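Stacking dishes so a machine can get them apart again (you'll like it too)
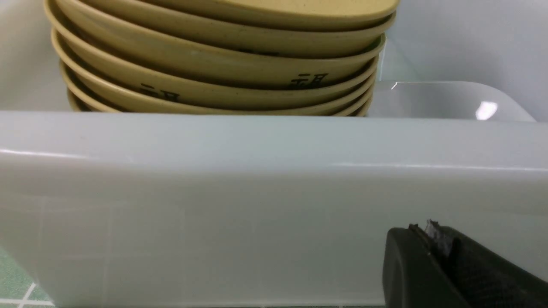

Nested dishes in the white bin, with the gripper coming in at lower right.

I write this column for people who own too many bowls. Most of what follows comes out of a study at Noteck, where Yaroslav Dovhaniuk and Stepan Hladun spent most of March teaching an arm to take one dish off a stack and leave the others where they were. If you have ever reached for a cereal bowl and come away with three, you already understand the research problem.

The method was plain enough. They ran 939 picks in all, from stacks of different heights, and scored each one as a single, a double or a miss. The first 581 used a fixed grip, the same approach every time. After that the arm was allowed to nudge the rim sideways before it lifted. Doubles dropped off sharply with the nudge. Misses went up a little, and Stepan says he can live with a miss, having swept up after a double.

What carries over to a kitchen:

Nudge before you lift. Push the top dish sideways a hair with your thumb until you feel it let go, then pick it up. It costs you half a second. I have been yanking straight up for thirty years and have the chips to show for it.

Dry the insides as well as the rims. A film of water between two nested dishes holds like glue. The damp stacks gave the worst numbers in the whole study, and the nudge barely helped.

Keep stacks short. Theirs went up to 20 and things got silly near the top. In a home cupboard I'd stop well before that, at whatever height lets you see over the top dish without tiptoes.

Don't mix makers. Two bowls can look identical on the shelf and have walls that differ just enough to wedge. The Plamine and Harasym dishes were sold to Noteck as interchangeable. They are interchangeable in the sense that either one will jam in the other.

Stuck pair? Cold water in the top one, warm water around the bottom one, wait, twist gently. No knives. This wasn't part of the study - the arm is not allowed near the sink - but it's what Yaroslav does when he thinks the camera is off.

Bins are fine, deep bins are a nuisance. A tall front wall hides the lower dishes, and the arm kept knocking its fingertip on the lip on the way in. So do I, with knuckles. If you store dishes in a tub, choose one low enough to reach into with a flat hand, or stand the stack on an upturned tray.

Leave finger room on one side. Fourteen of the misses came from stacks shoved hard against a wall of the bin, where there was no way to get hold of the rim. Pull the stack away from the side and the trouble mostly goes away.

One result they couldn't explain: the picks got better after lunch. Yaroslav suspects the light. Stepan suspects Yaroslav, who restocks the bins in the morning and is not at his best then.

Next month, lids. The Ninell ones, if I can find any that still match a box.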